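OPS 214: Inventory and the Small Business
Notes for Week 3: Counting what you have

These notes go with Monday's session and replace the ones handed out in January, which had the reorder formula upside down. Thank you to the four of you who wrote in. To the rest of you, who used it without complaint on Problem Set 1, we will talk.

Reading for this week: chapter 4 of the course packet, plus the Muvura case (pages 31 to 38). Skip the appendix. I wrote it and I would skip it.

1. Two numbers that should be the same

Every business that keeps goods has two inventories. One is on the shelves. The other is in the records, whether those are a database, a spreadsheet, or a spiral notebook tied to a nail. The first is called the physical inventory and the second the book inventory, and the gap between them is called the variance if it is small and a meeting if it is large.

Variance runs in both directions. Students tend to think only of shortages, since theft makes for better stories, but an overage is just as bad a sign. If your records say 40 and you find 52, you have not been given 12 free items. Somebody received a box and never logged it, or logged a sale that never shipped, or put the blue ones in with the green ones. Go and look at the green ones.

Usual sources of variance, in the order I would check them:

Receiving errors. The packing slip said one thing, the box held another, and the person at the dock signed for the slip.
Unit errors. See section 2.
Location errors. The goods are in the building but not where the record says.
Unrecorded use. Samples, breakage, the owner's nephew.
Theft. It happens. Check the other four first, before you accuse anyone with a locker.

2. Units, or how Muvura came to own 1,000 of something

In the Muvura case, the buyer, Mavis Halvorsen, needs lamp sockets. The supplier sells them by the carton. Her order screen has a field labeled QTY and nothing else. She types in the number of sockets she wants. You can see where this is going, and so could the supplier, who shipped it anyway.

The case asks who is at fault. Most groups last term blamed Halvorsen. A few blamed the supplier. I would like this year's groups to spend at least a paragraph on the person who designed a field called QTY. Every item record needs three units written down: the unit you buy in, the unit you store in, and the unit you sell in. They may all be the same. Write them down three times regardless.

A related trap is the inner pack. A carton holds boxes, the boxes hold sleeves, and the sleeves hold the thing itself. When a count sheet comes back with a suspiciously low number, the counter has probably counted the outside of something.

3. Kinds of count

The full physical count. You close, you count everything, you open again. It is tiring and it is expensive, and it gives you a good number for one day of the year. By the following week the number has started to go off, like fish.

The cycle count. You count a small part of the stock each day or week, on a schedule, so that everything gets covered over the year. With 52 weeks and a catalog of a few hundred items, this is a modest chore. It finds mistakes while the people who made them still remember making them.

The blind count. The counter gets a sheet with the item names and locations but no expected quantities. I insist on this one. Give people the expected number and they will find it. They aren't lying. They get close, they see that the sheet says 300, and the last few items appear to them out of pure good manners.

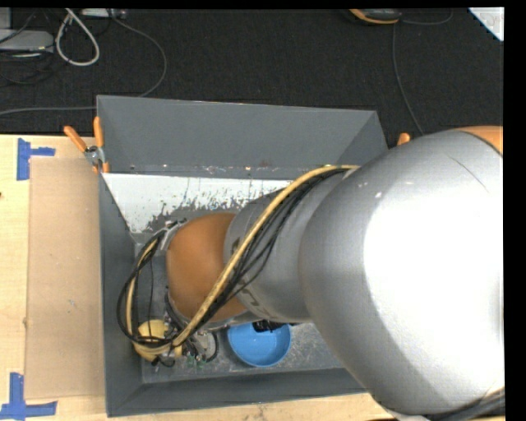
The double count. Two people count the same shelf separately, and a third compares the sheets. If the two disagree, a recount is done by someone who has seen neither result. Do not let the first two settle it between themselves. They will split the difference, and you will end up with a number that no one has counted.

Ansel Szabo asked in class whether you need to double count everything. No. Which brings us to ABC.

4. ABC classes

Sort your items by annual dollar usage, meaning unit cost times units used per year. Draw two lines. The few items at the top are your A items, the middle ones are B, and the long tail of washers and string is C. Where exactly to draw the lines is a matter of judgment, and textbooks disagree about it with real feeling.

A items get counted often, and counted blind. B items get counted a few times a year. C items get counted when someone has a free afternoon, or get replaced with a two-bin system (section 5), in which case they hardly get counted at all.

Note that the class depends on cost times usage. A very costly item that you sell once in three years may well be a B. A cheap item can be an A if you go through mountains of it. In the Kapoor exercise, the bakery's biggest A item is butter, and every year at least one group puts the oven in class A. The oven is not inventory. Please do not put the oven in class A.

5. The two-bin system

Old, cheap, and hard to break. You keep two bins of the same part. You draw from the first. When the first is empty, you order more and start on the second. The order should arrive before the second runs out. If it does not, your bins are too small or your supplier is too slow, and you will know which soon enough.

The size of the second bin is just the reorder point in disguise:

Reorder point = (daily use x lead time in days) + safety stock

That is the correct version. Please cross out the other one.

Worked example. Fekosport restrings rackets and uses 20 grip tapes a day. Lead time from the supplier is 12 days. The owner wants 60 in reserve. The reorder point is 20 x 12 + 60, or 300. When the count gets down to 300, order. Do not wait until 299 to see how you feel.

The system fails in one way, and it is always the same way: someone in a hurry takes from the second bin and tells no one. Corrado Costa, who gave the guest talk last term, used to seal his second bins with tape and write the date on the tape. It worked well until people started bringing their own tape.

6. Writing off

When the count and the book disagree and you have looked everywhere sensible, you adjust the book. The shelf wins. This upsets people, who feel that the record took a lot of work and ought to be respected. It did take a lot of work. It is still wrong.

Every adjustment needs a date, a name, a quantity, and a reason code. "Misc." is not a reason code. Neither is "adj.," which I saw 40 times on one sheet in the Pruraretti files, all in the same handwriting. Keep the list of codes short enough that people will pick the right one, and look at the totals by code at least once a quarter. If "damaged" is growing, go stand by the dock for an hour with a cup of coffee.

7. For next time

Problem Set 2, questions 1 through 6. Question 5 has two reasonable answers. Give one and defend it. Giving both will earn you half of each.

Group work: each group picks a drawer, cupboard, or shelf at home, writes down what its owner believes is in there, and then counts it blind. Hand in both lists and a variance table. Last term Otis Begay's group did a kitchen junk drawer and found nine tape measures against a book value of one. That got an A, and I believe it also got them some tape measures.

Office hours are unchanged. Veikko Tuominen is grading this set, so questions about points go to him first, and then to me once he has said no.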